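Rolling towels so they stay rolled

A folded towel takes up a whole shelf. A rolled one stands on its end in a basket or a drawer, and you can pull one out without disturbing the rest. Microfibre is the easiest to start with, as the cloth grips itself and the roll doesn't spring open the way thick cotton does.
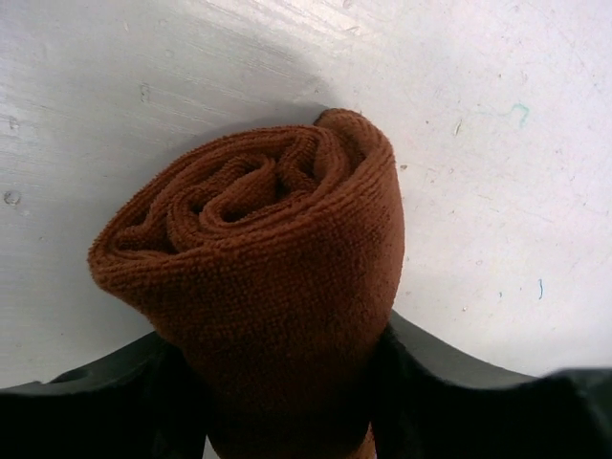
By Kerttu Rissanen
26 Jun 2021

Start on a flat, hard surface. A bed is too soft and the roll comes out loose in the middle. Lay the towel out with the care tag facing up and smooth it from the centre to the edges with your forearm.

Fold it in half lengthwise, then in half again if it is going in a shallow drawer. Turn the first 4 cm of the short end over and press it down. Roll from that end, keeping the sides even. If one side creeps ahead, unroll back to where it went crooked and carry on from there.

Finish with the free corner tucked into the outer wrap. A corner left standing up does no harm, but it will catch on the next towel when the basket is full.

Only roll towels that are fully dry. Mine get 20 minutes on the rack after they feel dry to the hand. Dark colours such as rust and brown go through the wash on their own for the first five loads, and I skip fabric softener altogether with microfibre.

A white tabletop or bench is good for this job, as lint from a dark towel shows up straight away. Wipe it down with a damp cloth before the next colour.

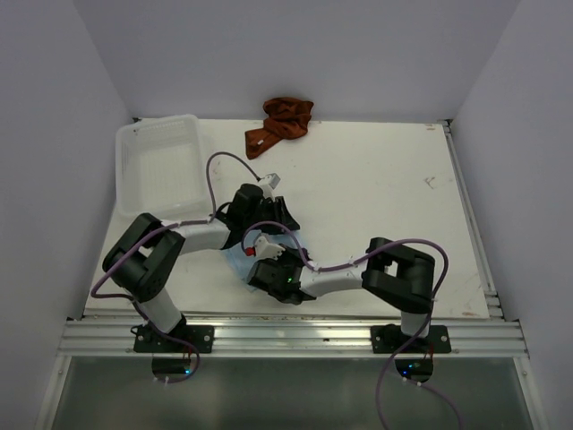
Can I roll face washers the same way?
Roll them from one corner to the opposite corner, then fold the long roll in half. A small square rolled straight is too short to stand up by itself.

Hand towels need one lengthwise fold only. Bath sheets are better folded in thirds first and kept on the bottom shelf.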